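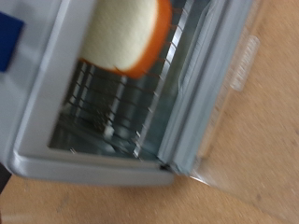

Surface and Corrosion Chemistry Group, Department of Chemistry, Ulton College

About us

The Surface and Corrosion Chemistry Group studies what happens where metal meets liquid. Most of our work is on the thin oxide films that form on steels and aluminum alloys, how they break down in salt water and weak acids, and how they repair themselves. We teach in the undergraduate chemistry program and take graduate students every year.

The group was set up by Najwa Rawashdeh, who still leads it. It began with one fume hood and a shared potentiostat on the second floor of the Mahasneh Building. We now have three rooms on the same floor, plus the salt spray cabinet in the basement.

What we work on

Pitting in chloride solutions is our oldest project. A pit starts at a weak spot in the oxide, often next to an inclusion a few micrometers across, and the solution inside it turns acidic as the metal dissolves. Boyang Yin runs these experiments. His current set has 82 coupons of the same steel, cut from one sheet and polished to different finishes, and each is held at a fixed potential until the current rises. The results so far show more scatter between coupons with a rough finish, and he is now repeating the polished ones at lower chloride levels.

Leen Haddad works on plant-based inhibitors. These are molecules that stick to a bare metal surface and slow the reaction with acid. She extracts them from leaves and peels, separates the fractions, and measures each one by weight loss and by impedance. Many extracts work well on the first day and poorly after a week, so her tests run for 400 hours.
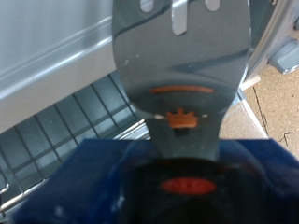
Crevices and cut edges are the third area. Oxygen gets used up inside a narrow gap faster than it can be replaced, and attack begins there while the open surface stays bright. The shape of a part matters as much as the alloy. Punching also leaves a strip of strained metal along the cut. A gray metal spatula with three slots in its head, a long one in the middle and a shorter one on each side, has a good deal more cut edge than a solid one of the same outline, and students get the point quickly from an everyday object like that. Charmaine Cele models this kind of geometry and checks the results against samples with slots and holes of known size.

Equipment

We have four potentiostats, an impedance analyzer, an optical microscope with a heated stage, and a glove box. Electron microscopy is done at the Pumlow Center across campus, where we have time booked every other week. Outside users are welcome to ask about the salt spray cabinet. It is closed for service each December.

Teaching

Fadi Bataineh coordinates our teaching. We run the second-year electrochemistry lab (17 benches, two students to a bench) and a final-year course on materials in service. Project students join in the fall and get their own bench space and a share of instrument time. You do not need to have taken the materials course first, but you should be comfortable with the Nernst equation and with keeping a proper notebook.

Working with us

We do short testing jobs for local companies when the schedule allows. Cadonholm, a maker of marine fittings, has sent us samples for several years. Please write before shipping anything, and tell us the alloy, the finish, and what the part was exposed to.

Contact

Room 628, Mahasneh Building. Office hours are posted on the door.

Page updated 19 Nov 2019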